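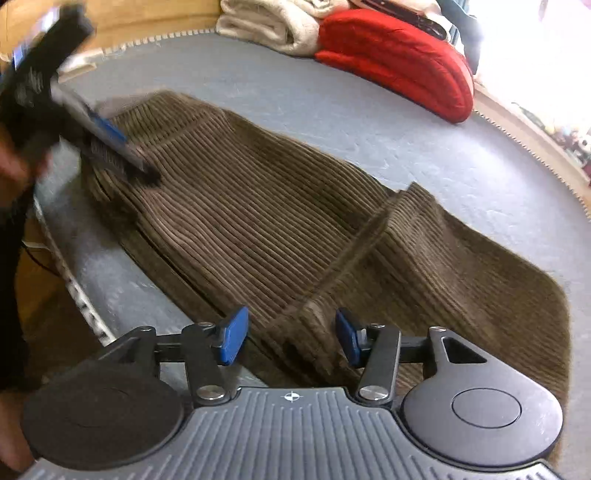 Brown corduroy, gripper open, brush going.

Biljana Kolev had the Traston gripper on loan for nine days, and her review was due at Brekcombe on the tenth. She did the corduroy on the sixth evening.

"Hold it by the fold," said Tien-fu Kwan, reading from the kit's booklet. "Then brush away from the fingers."

"It says that?"

"Page 144."

She closed the fingers on the cloth and squeezed. The blue pads took hold. She brushed with her other hand until her wrist got tired, then opened the fingers and moved farther up.

"Would you buy it?" he asked.

"At 1,000 dollars? No. I'd rent it again in September, when the coats come out."

"Write that."

"They want a score."

He turned the booklet over and looked at the back. His mother had brushed coats for a living, at a shop on Lai Street, and held them down with her elbow.

Biljana typed a 6. She asked him if the elbow had worked on corduroy.

"Better on wool," he said, and went to put the kettle on.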